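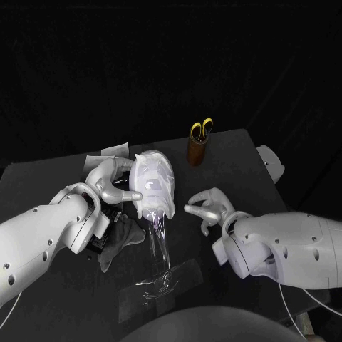 ## 3. Storing desiccant refills

These steps apply to the Hultmont 700 dry cabinet and its refill packs. Read section 2 before opening a new carton.

1. Switch the cabinet off and wait for the fan to stop.
2. Slide out the spent cartridge. Close the door.
3. Check the indicator on the new refill pack. Blue means ready for use. Pink means the pack must be regenerated (section 6).
4. Open the pack and seat the cartridge within three minutes.
5. Enter the pack code on the keypad and press SET.

**Caution:** Do not heat a cartridge inside its pouch.
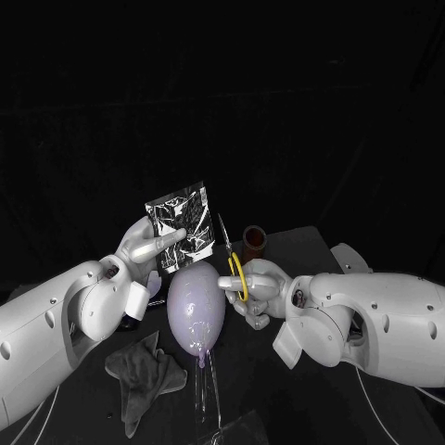
Unused refills keep their rating only while the barrier layer is intact. Store them flat, away from direct sun, with no more than two cartons in a stack. Creases across the face of a foil pouch, even heavy ones, are acceptable; pinholes and split seams are not. Where a pouch has a small printed code label near its top edge, leave the label in place until the pouch is opened.

**Note:** If the display shows 696 after step 5, the code was not accepted. Press CLEAR and enter it again. A second 696 requires a keypad reset (section 8).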